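Sastent will rent you a housekeeper, mop not included

Sastent has opened sign-ups for Wandale, a monthly service that puts a humanoid robot in your home to deal with bedding and laundry. The trial starts in February with 30 households in Fumberg, each of which must have a clear patch of floor and, the terms say, "a relaxed attitude to cabling."
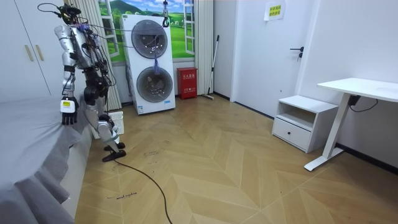
Does the robot do the whole wash by itself?
For now it strips the bed and carries the sheets to the machine. Choosing a cycle is still up to the customer, and so is folding.

The company puts a single bed change at roughly 90 minutes. A person in a bad mood can manage it in four, but a person in a bad mood doesn't come with a service contract. Sastent says the time will drop with software updates, which will arrive overnight, when most people are using the bed.

Fitted sheets are listed as "supported." Duvet covers are listed as "planned," a status they share with most duvet covers in this writer's home. 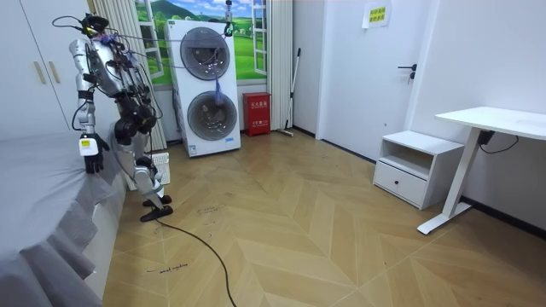 Robichaud Home Desk | Appliances & Automation | 2 min read

Pricing has not been announced. The sign-up form runs to 17 questions, including the height of your mattress and whether you own a cat. Answering yes to the second brings up another page.

Households picked for the trial will hear by email. Setup takes a morning, and customers are asked to leave the bed unmade.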